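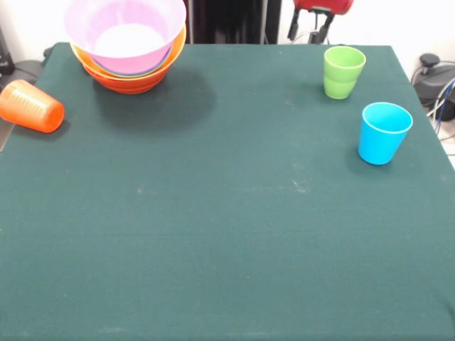
4 min read

Friday, dye notebook, March

Right, the eucalyptus. I've been putting off writing this up because half my notes are on the back of a feed bag and the other half are on my arm, but the colours are drying nicely on the line and I want to get it down while I still remember which skein is which (mostly I do).

Leaves first. The bark and leaves came from the windfall on the Drindanville road, after that blow we had, and I stuffed everything into sacks without sorting it. Dumb. There are at least a couple of species mixed up in there, the long sickle-shaped leaves and the rounder silvery ones, and they give completely different colours. The round ones are what I was after! So most of one evening went on sitting on the back step picking through a sack of leaves, which was fairly pleasant as jobs go, apart from the ants.

Soaked the round leaves overnight in rainwater, lid on, nothing added. By morning the water had gone the colour of weak tea and the whole shed smelled like a cough lolly. Brought it up slowly and held it just under a simmer. I've been heavy-handed with this in the past - boiling the guts out of it and wondering why everything came out brown - so this time I sat there with the thermometer and a book and behaved myself.

Yarn is the Mitari two-ply, the undyed cream. I still like it better than anything else we've tried. It takes colour evenly, it doesn't felt if you look at it sideways, and it comes in a sensible hank with proper ties on it. My only grumble is the spinning oil, which needs a really good scour to get out. I gave these hanks a long soak with a bit of wool wash and then another one, and the second lot of water was still cloudy. If you're using Mitari after me, please don't skimp on that bit. Last winter's blotchy ones were down to me skimping.

No mordant on the first pot. Eucalyptus doesn't need it on wool, and I wanted to see the plain colour before I started fiddling. In went the wet yarn, heat up gradually, and then nothing much for ages. Pale beige. Slightly less pale beige. I went and hung out the washing, came back, and it was ORANGE. A real one, too, sort of rust with a bit of apricot where the light gets through the strands. I did a little dance, the dog was not impressed.

Left it in the pot to cool overnight and it went deeper again. I'm calling that one Kodora in the sample book, after the red dirt out that way. It's a near match for what ends up on your boots.

The mordanted pot is where it gets interesting. Alum on one hank, iron on another, same leaves topped up with fresh ones. Alum brought it towards yellow, a warm mustardy sort of thing, pretty enough but I wouldn't cross the road for it. Iron went to a dark grey-brown almost straight away and it made the wool feel a touch harsh. Too much iron, I think. I'd mixed it by eye out of the jar with the rusty nails in it and I have no idea how strong that jar is these days. Put that on the list: make up a fresh lot, weigh it, label it, and throw the nail jar out before somebody drinks it.
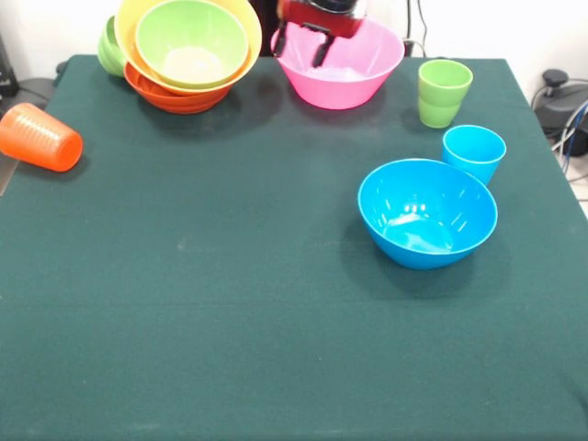 Then there's the Tan trouble. For anyone who hasn't been down the shed lately, Tan is the bark project, the one where we're trying to get a decent repeatable light brown out of wattle bark for the blanket order. I had a hank in the leftover bark liquor the whole time the eucalyptus was going, more or less forgotten under the bench, and it's come out lovely. Annoyingly lovely. Even, soft, exactly the shade on the card. It had 21 days in there, cold, with me not touching it, after all those weekends I spent cooking the stuff and getting streaks.

So I'm going to try it again on purpose. Same bark, same bucket, lid on, no heat, and I'll do two hanks so we can pull one out early and see where the colour really gets to. I suspect most of it happens in the first stretch and the rest is just me being lazy, but I'd like to know. If it works we save a heap of gas, and we can run it all through the cooler months when the shed's too miserable to stand in anyway.

Light tests: I've wound samples onto card, covered half of each with foil and stuck them on the north window. The old onion skin card is still up there next to them and it has faded to a kind of sad biscuit colour, so I'm leaving it as a warning. Please don't tidy the window.

Rinsing notes, quickly. The unmordanted orange hardly bled at all, the water ran clear on the second go. The iron one bled and bled. I gave up in the end and left it in a bucket with a splash of vinegar, and I'll check it again when I'm next in.

Still to do: wind the dry hanks, write up tags (pencil, the pen runs), order more Mitari before they put the price up again, and ask whether anyone wants the sickle-shaped leaves, as there's a full sack of them by the door. I might chuck a handful in a small pot and see what they give. Probably beige. The big pot needs a scrub too, there's a tidemark on it that won't shift with the soft brush, so if anyone has the steel wool can it please come back to the hook.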